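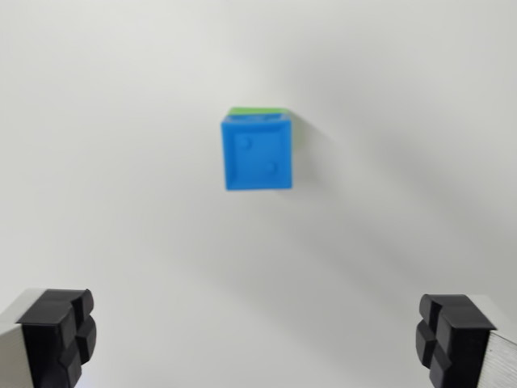 About us
November, by Delyth Bellis

Hello! I'm Delyth, and Seneo is the physio and strength clinic I set up with Wendelin Bachmann above the old tile showroom on Jelberg Road. We look after footballers, mostly. Sunday league, walking football, under-14s, a few semi-pros from Wurel Town who come up the stairs on a Monday morning looking like they've been in a car crash (they lost, usually).

I played left back for eleven seasons and did my hamstring so many times that my manager used to keep a bag of peas in the dugout with my name on it. The third time, I ended up on Wendelin's treatment table at the Hudec sports hall, moaning, and he told me my warm-up was rubbish. He was right! I went off and retrained, and when the room on Jelberg Road came up we went halves on it. It's 600 square feet, with a sloping floor at the window end, so if you're doing single-leg balance work we'll put you by the door.

What we do, then. Wendelin handles the hands-on treatment and anything to do with backs and hips. I do knees, ankles, hamstrings and the return-to-play plans, which means I'm the one who'll be texting to ask if you've done your calf raises. We've had 3522 appointments through the book so far and I still get nervous before somebody's first match back.

We also go out to clubs. Two evenings a month in the season we run a session on warm-ups and landing technique, pitchside, whatever the weather, and we'd love to do more of it with girls' teams. Bring a coat, and bring the coaches too – they're always the stiffest.

First visits are an hour and the rest are forty minutes. Wear shorts. If you've had a scan, bring the letter. Parking is free behind the building after six, and the buzzer sticks, so lean on it.

We open at 7.30 in the morning for anyone who needs to get to work, and Wendelin makes the coffee, which is very strong.

Recent posts
Shin pain in pre-season: when to ease off
Wurel Town under-14s: our warm-up evening
Do you need new boots for 3G?
Wendelin's hip stretches for goalkeepers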